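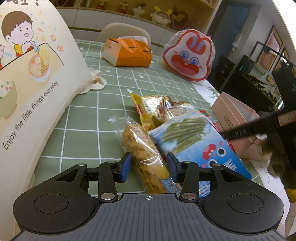 # Hand-held gripper kit: purchase plan and data notes

Maintainer: Young-sook Um
Status: draft for the March order

This folder holds the equipment list for the tabletop snack recordings and a short card for the data already collected. Prices are in US dollars, before tax and shipping.

## What we need to buy

| Item | Supplier | Qty | Unit price |
|---|---|---|---|
| Hand-held gripper, two-finger | Trekano | 2 | 1,000 |
| Spare finger pads and linkage pins, set | Voyle | 1 | 399 |
| Carry case | Ellberg | 2 | quote pending |

The grippers come to 2,000 and the spares bring that to 2,399. The cases are extra. Please don't order them until Ellberg confirms the inside depth.

## Consumables

Snacks are bought locally and charged to the project card. Get a mix of wrapped bread, flat packets and larger bags. Clear film and shiny bags are both wanted. Replace any pack that has split.

## Data so far

- Episodes: 2,107
- Homes visited: 21
- Task: pick up one packaged item from a table and put it down somewhere else
- Labels: item type, start and end of grasp, success or fail

Episodes are stored in the Grira layout, one folder per home. Household items in the background are left where they are.

## Open questions

- Do we lease a third gripper for the summer or wait for the next budget?
- Voyle sells pads in two hardness grades. We have only tried the softer one.
- Storage will need over double the present space if we add a second view.

Send changes to `budget.csv` as a pull request. Young-sook merges them before each order goes out.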